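Subject: Re: [teleop-users] Agbeko retargeting, dropped episodes on cloth tasks
Date: 13th May

Quick answers inline, have to be out of the building soon so excuse the shorthand.

> We are on the second week of the laundry set and still losing way
> too many episodes. Operators say the hands feel "late" when they
> close on fabric. Latency on the Agbeko side reads 50 ms, same as it
> was for the block tasks, and nobody complained then.

50 is fine. We run at 50 too. Doubt it's latency. Blocks push back on the fingers early, so the hand stops where the operator expects and everybody's happy. Cloth doesn't, the fingers just keep closing and the operator waits for something to happen, sees nothing, squeezes harder. Feels late. Try raising the finger gain for the last part of the close only. In the Agbeko config it's per hand, don't forget to do both -- I did the right one only and spent a morning wondering why the left felt like a mitten.

> Also, are you keeping episodes where the operator fumbles and
> regrasps? Our rule has been to throw them out.

Keep them! We threw ours out for the first 731 episodes and regret it. The policy trained on the clean ones had no idea what to do after a missed pinch. It closed on air and then carried on as if it was holding a shirt, all the way over to the basket, opened its hand over the basket, very proud. Once we let fumbles back in (up to two regrasps per garment, more than that and we bin it) the recovery behavior showed up without us doing anything special.

What we do throw out:

- operator pauses longer than 10 seconds, usually somebody talking to them
- anything where the torso shifted because the operator leaned. Zadau logs torso pitch so this is easy to filter
- handovers where both hands are closed on the garment and pulling. Bad for the wrists and it teaches nothing good

> How are you setting the garment down between episodes? Ours always
> starts flat and we're wondering if that matters.

Matters a lot. Don't start flat. We toss it on the bed from standing height and leave it how it falls. Same garment for a block of episodes, then swap. If you lay it out nice every time you get a policy that can only pick up shirts somebody has already laid out nice, and who needs that.

Dark garments on pale bedding is the easy case for the head camera btw. Black on a dark cover was a disaster for us, the operator couldn't find the hem in the headset either. Do the easy one first and get your operators fast on it. Then make it harder.

Grasp point: we tell people to go for a sleeve or leg end, whatever tapers, and not the middle of the bunch. Middle works maybe as often but then you have a ball in the hand and the other hand has nothing to take hold of. With an end you can lift, let it hang, and bring the open hand in underneath.

> Last thing, gloves or controllers? Musness people swear by
> controllers.

Gloves for cloth. Controllers are ok for reaching and for anything with one grip shape but you want the thumb seperate from the fingers here. Our new operators need a day or so on gloves before they're any use, so budget for it. Recalibrate after every break, not just in the morning. The gloves stretch as they warm up and the thumb drifts inward.

Two head-camera views from our bed setup, for the kind of layout I mean:
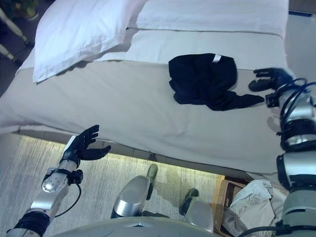
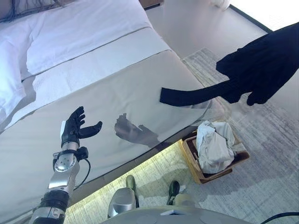

On volume -- target is 2000 kept episodes by end of June, for this task only. We're behind. If you want to pool data I'd be up for it but we'd have to agree on the head camera angle first, ours is tilted down pretty steep so the feet are in view, and the Tovier mount you guys use points further out I think? Mixing the two without a label for it would be a mess. Same with episode start: we begin recording with arms up and both hands open, clear of the garment, and I gather yours start with arms at the sides.

Can share the filter script if someone reminds me. It's ugly, hard coded paths everywhere, but it reads Zadau logs straight and writes out a keep list. Needs the newer log format, the old one doesnt have torso pitch.

More when I'm back at my desk. Still owe the list the write up on glove calibration, I know, I know.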